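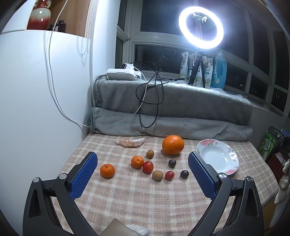
The Fruit Stays on the Table

By Frøydis Hovland

When I moved to Clincombe I kept my fruit in the fridge, in the drawer at the bottom, and I forgot it there. My neighbour Mrs Dawber was shocked. In her house the fruit lives on the table, on a checked cloth, and everybody who passes takes something.

I have copied her since then. The cloth is plaid, pink-beige and cream, and I like how an orange looks on it. One big orange is enough, I think. Around it go the mandarins, and then whatever is small and round: something red and shiny, something brown, something nearly black. A white plate with pink flowers on the rim stands at the side.

I do not use a bowl any more. In a bowl the fruit at the bottom is pressed, and you find the soft one too late, usually with your thumb. Spread out on cloth, each piece has air, and you see it from all sides when you walk past with your coffee.

The market at Clarkum is the best place to buy for such a table, because the sellers let you choose single pieces. The stall from Drirkero farm has 9 kinds of apple in autumn, and the woman there will not sell you one that she would not eat herself. I paid 261 pence last time for a small bag of mandarins - not cheap, but they had taste.

Some rules I learned from Mrs Dawber. Wash the fruit only when you will eat it. Keep bananas in another room, they make the others ripen too quickly. Shake the cloth outside every evening and wash it when it begins to smell sweet. Mandarins that have gone a little dry can still be pressed for juice, and she puts the peel on the radiator in winter.

My children eat twice as much fruit now as before. They also leave the peel on the cloth, and about this we are still talking.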